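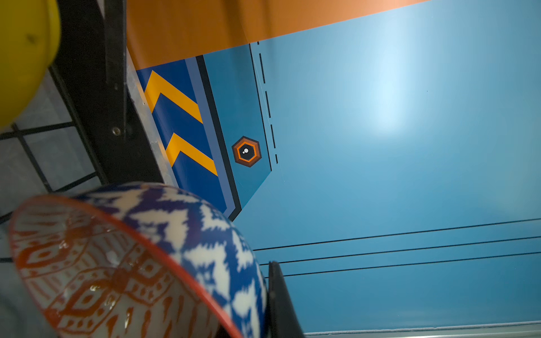
Patterned bowl at the gripper, as seen from the wrist camera.

How to run the bowl demo at an open day

The Prenditz arm picks up a bowl, carries it across the table and sets it down. Visitors will watch this for longer than they watched your slides. Plan for 20 minutes per group.

1. Before the doors open, home the arm and load the Skarkadari bowl routine. Run it twice with the room lights on. Glare on a shiny board can upset the camera, and so can sunshine at 2 in the afternoon.

2. Put the wrist view on the big screen. People like seeing what the robot sees, even when what it sees is mostly crockery.

3. Place the bowl by hand, then step back behind the tape. Yes, you too.

4. Set the speed to 650 on the Direnano panel. The arm will go faster. So will the bowl.

5. Press start and talk. Say what the finger is doing at the rim and stop talking when it lifts, or you'll get the blame if it slips.

6. Let one visitor move the bowl a hand's width and run it again. Somebody will put it upside down. Error 794 means no grasp found; press clear and turn the bowl over.

Spare bowls are in the Nguyen lab, bottom shelf. Sign for them.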